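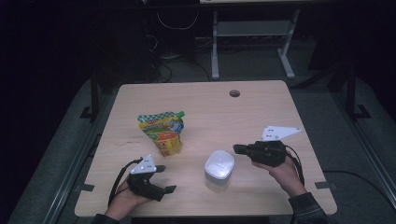
Workshop log / Grippers

Gripper night at Gustham! Two hand-held grippers, one per hand, and a table to practice on. Paloma Lindgren here, very happy and a little sore in the thumbs.

First things up: a snack pouch with a green screw cap and a little tub with a white domed lid. I love this pair. The pouch is crumpled and squishy, the lid is round and glossy, and they want completely different squeezes from you.

The white triangle plates with the dots are on top of both grippers now. Tavion Lyons cut the blanks for us back in February and I still think they look like tiny road signs.

My wish list is more than 1000 grabs by the end of the season. The notebook is at 2 pages and my handwriting is already going downhill – please send pencils.

Then on to the big yellow bag. Shiny film, wrinkles everywhere, so much fun to think about.

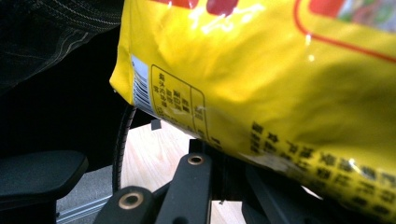
Yellow package up close, black gripper links just below it.

Look at those bronze-colored rings at the pivots! I could stare at a linkage all evening.

Next up is softer pads for the fingertips. Anika Haverford has some rubber sheet she wants to try – if you've glued rubber to small parts before, tell me what you used!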